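How to Pitch and Republish a Guest Post on a World Affairs Site

Posted 3 Oct 2021 by Noémie Boychuk

A good part of what runs on small foreign affairs sites was first printed somewhere else. An analyst writes for a regional paper, the piece is translated, and a second site carries it with permission. These are the steps we follow at Avton when we take in a piece of this kind. They should work for most sites with one or two editors.

1. Find out who holds the rights

Start with the writer, but don't stop there. Staff writers often can't give permission for their own work. Freelancers usually can, though some outlets ask for a period in which nobody else may run the text. Ask the writer to forward the contract clause if there is one.

2. Get permission in writing

An email is enough. It should name the article, the site that will carry it, the language, and whether you may cut. Save it as a PDF in the same folder as the article. In August we had to pull a commentary on border talks for two days when the only record of consent was a phone call.

3. Agree on the length

Our limit is 2,000 words. If the original is longer, send the author a cut version with the changes marked. Hélène Gagnon, who edits our translations, allows 12 days for this. Short pieces go faster. The last one she handled was 1,305 words and needed one round.

4. Write the note at the top

The note goes in italics before the first paragraph and has to say:

who wrote the piece
where it was first published, with a link
that it appears with permission
who translated it, if anyone did

Leave praise of the author out of the note. A line on his or her current post can go at the bottom.

5. Check the facts again

Commentary on an attack or an election gets old within hours. Casualty figures change, and so do the names of suspects. Compare every number with a news report from the same day you publish. If a figure has moved, put the new one in square brackets and tell the author.

Check spellings of groups and places too. Pick one form and use it all the way through, including in the headline.

6. Choose a picture

Do not copy the picture from the original page. Permission for the text almost never covers it. Use your own files or a library you pay for, and keep the caption short.
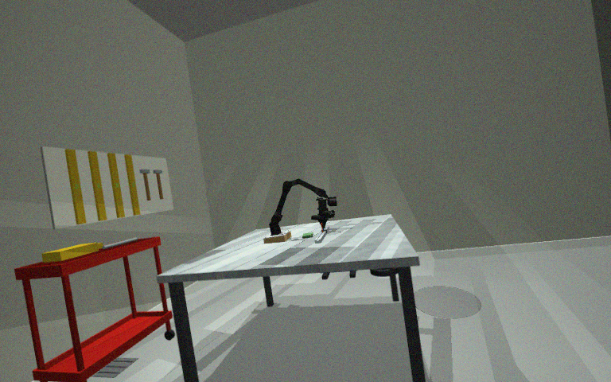

Robotic arm on a table, with a red utility cart. Computer rendering.

7. Publish and follow up

Set the canonical link to the original address so that search engines credit the first publisher. Send the author the live link the same day. Keep comments closed until an editor is at the desk.

If the original is corrected later, make the same correction and add the date at the foot of the page.

Related: How to Quote a Translated Speech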